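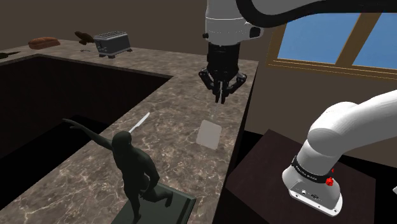

关于 Cosach 厨房操作仿真套件的采购评估,请教已有使用经验的单位

发布于:仿真与自动化 / 产品选型
标签:仿真环境 机械臂 授权 评测

我单位为一所高等职业院校的实训中心,拟于十一月前完成一项仿真教学软件的选型工作。目前进入比选范围的产品为 Cosach 公司的厨房操作仿真套件(标准版),由 Sargate 负责代理及售后。该套件提供单臂工作站模型、若干厨房场景、物品资产库以及任务脚本接口,报价单所列标准版授权费为每席位每年 3,946 元,教育用途可另行申请折扣。

我中心已取得试用授权,并在默认厨房场景中进行了初步测试。测试场景为大理石纹台面,台面上有面包、烤面包机等物品,机械臂安装于台面旁的木质底座上,夹爪自上方朝向台面作业。试用期间,我中心对操作界面及文档的总体印象尚可,但下列事项在产品说明中未见明确表述,特此请教:

一、薄片类物品的抓取。我中心的教学任务中包含拾取平放于台面的薄板、托盘等内容。在默认参数下,夹爪闭合后物品时有滑脱或穿透现象。请问此类问题系参数设置不当所致,还是物理引擎本身的限制?

二、透明及半透明材质的渲染。浅色半透明物品在大理石纹理上的边缘较难分辨,对后续视觉识别课程有一定影响。套件是否提供替换台面材质的正式途径?

三、授权方式。标准版是否允许在同一局域网内以浮动席位方式使用?代理方的书面答复为“原则上可以”,但合同文本中无对应条款。

四、资产库的规模与质量。宣传资料称标准版含 1,044 件物品模型,请问其中可直接用于抓取任务的比例如何?

另,我中心同时收到 Bastden 的同类方案,如有单位对两者作过对比,亦请一并赐教。谢谢。

发帖人:实训中心设备组

实验室管理员_西区

我单位使用该套件标准版已满两个学年,主要用于本科生机器人操作课程。现就所提各项答复如下,供贵中心参考。

关于薄片类物品。滑脱与穿透应当分别处理。穿透多由仿真步长过大引起。默认配置为兼顾一般办公用计算机的性能,步长设置偏宽,遇到厚度很小的物体时,碰撞检测容易遗漏。建议将物理更新频率调整至 400 赫兹,并在物品属性中启用连续碰撞检测。调整后,我单位的薄板拾取任务基本不再出现穿透,代价是运行速度明显下降,配置较低的机房应先行测试。

滑脱则与接触面有关。夹爪从正上方垂直下降,对平放薄板而言本就不是理想的抓取姿态,指尖缺少可以夹持的侧面。实际工作中,操作人员通常先将薄板推至台面边缘,使其一侧悬空,再行夹取。该套件的任务脚本支持此类分步动作,示例目录中有一份“边缘拾取”脚本,文档目录未予收录,须在安装目录下自行查找。若教学大纲要求必须垂直抓取,可考虑更换末端执行器。套件内附有一款吸盘模型,参数较为简略,用于教学演示足够,用于科研则不建议采用。

需要注意的是,默认厨房台面中留有较大的凹槽,规划推动路径时应避开该区域。我单位学生曾多次将物品推入其中,任务随即判定失败,且场景不会自动复位,须手动重新载入。建议在任务脚本中增设复位条件。

关于材质替换。正式途径是有的。标准版可在场景编辑器的“表面”一栏中更换台面材质,内置选项包括纯色、木纹及石纹。更换后光照须重新计算,等待时间因机器而异。如课程重点在于视觉识别,我单位的做法是初期使用纯色台面,待学生完成基本算法后再恢复石纹台面,作为进阶练习。浅色半透明物品在带浅色纹路的石面上边缘对比度低,这在真实环境中同样存在,完全回避亦无必要。

关于授权。请务必要求将浮动席位写入合同附件。我单位首年合同未载明此项,续费时代理方按固定席位核算,经多次沟通方予更正。“原则上可以”不具备约束力,贵单位的采购部门应当也会持相同意见。

关于资产库。我单位未作过全面统计,无法提供准确比例。就使用情况而言,食品、餐具及小型电器类模型的碰撞体较为规整,可直接使用;装饰摆件类模型多数仅供陈列,碰撞体为简单包围盒,外形与碰撞边界相差较大。以人像类摆件为例,伸展的手臂周围会存在一圈看不见的阻挡区域,机械臂经过附近时可能出现无明显原因的停顿。如任务需要在此类物品附近作业,应自行重建碰撞体,或将其移出工作区。

总体评价:作为教学产品,功能完整,场景质量较好,文档有待完善。对于以抓取与放置为主要内容的课程,可以满足要求。

Durán项目组

补充与 Bastden 方案的对比情况。本项目组去年对两套产品作过并行评估,评估范围仅限于单臂桌面任务,结论不宜外推。

一、安装部署。Cosach 套件提供离线安装包,适合不连接外网的机房。Bastden 方案在评估时须联网激活,是否已有变更,请向供应商核实。

二、重复性测试。本项目组在两套环境中分别执行同一拾取放置任务 100 次,固定随机种子。Cosach 套件的轨迹记录前后一致;Bastden 方案在多线程模式下存在细微差异,切换为单线程后消除。对于需要评分的课程作业,此项应予重视,否则学生提交的同一份程序可能得到不同成绩。

三、机械臂模型。两者均提供关节限位与自碰撞检测。Cosach 套件的底座高度可调,但调整后逆运动学求解器的初始位形不会同步更新,首次求解有时失败。处理办法为保存场景后重新载入。该问题已向 Sargate 反馈,得到的答复为列入后续版本计划,未给出具体时间。

四、视角设置。Cosach 默认观察视角离机械臂较近,底座和臂体会占据画面右侧较大部分。采集图像数据时,建议另设一台俯视相机,并将其与界面预览视角分开管理。Bastden 的默认视角较远,细节较少,两者各有适用场合。

五、售后响应。Sargate 的技术支持在工作日上午九时至下午五时受理,一般问题当日答复,涉及引擎底层的问题须转交原厂,周期较长。Bastden 方面本项目组联系次数有限,不作评价。

如贵中心机房不能联网,且作业需自动评分,建议优先考虑 Cosach。如机房硬件配置较低,则建议两者均申请试用,以实际机型测试后再定。

对楼上所述物理更新频率,补充一点:提高频率后,控制器增益应同步复核。本项目组曾仅修改频率而未调整增益,夹爪闭合时出现高频抖动,薄板被弹离台面。

yuanqu_07

我单位用的是旧版,没有浮动席位这一项,新版情况不了解。教育折扣需要加盖公章的申请函,扫描件不予受理,应邮寄原件,建议提前办理。

吸盘模型在旧版中不能与薄板以外的曲面物品配合使用,面包类物品吸附后会立即脱落,新版是否修正请自行验证。

实训中心设备组(发帖人)

感谢各位答复。我中心已按建议将物理更新频率调整为 400 赫兹,并启用连续碰撞检测,穿透现象未再出现。垂直抓取薄板仍有滑脱,拟改用边缘拾取脚本,相应修改实训指导书。

浮动席位条款已提请采购部门列入合同附件,代理方尚未回复。离线安装及评分重复性两项将补充至比选表中。Bastden 方案的试用申请已提交,待测试完成后在本帖更新结果。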